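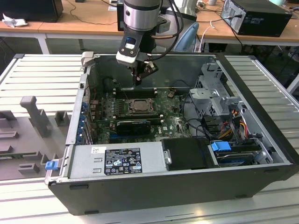 Photos: Kidus Hadgu

18 May, and I still haven't signed the order. Kidus wants a second arm for the Brumcombe workshop, to strip old desktops for parts. The Lavard quote has been on my desk since January.

My trouble is with what the quote leaves out. It covers the arm and the gripper. It says nothing of the printed holders, the spare fingers or the evenings spent teaching the thing where a memory slot is. I put 2,000 pounds down for all that and Kidus thinks I'm being gloomy. I think I'm being kind. 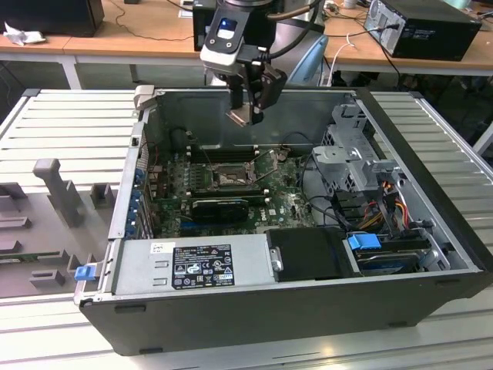 The arm over an open tower, fixture plate to the left.

Then there's the saving. Thambiah's sheet allows 5 minutes a machine. Fine, but who lays the case down and takes the side off? Tivton budgeted on the same sort of sum and ended up paying a person to stand next to theirs. I asked for a figure with that person in it and got a brochure.

Processors worry me most. One clumsy move at the socket and you've lost the board, and I can't find a line for broken boards anywhere. 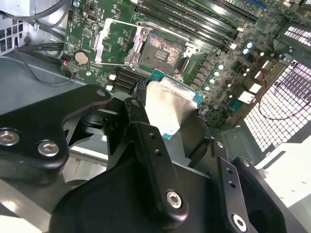 What I'd sign for

A hire, 45 days, with every dead board written down.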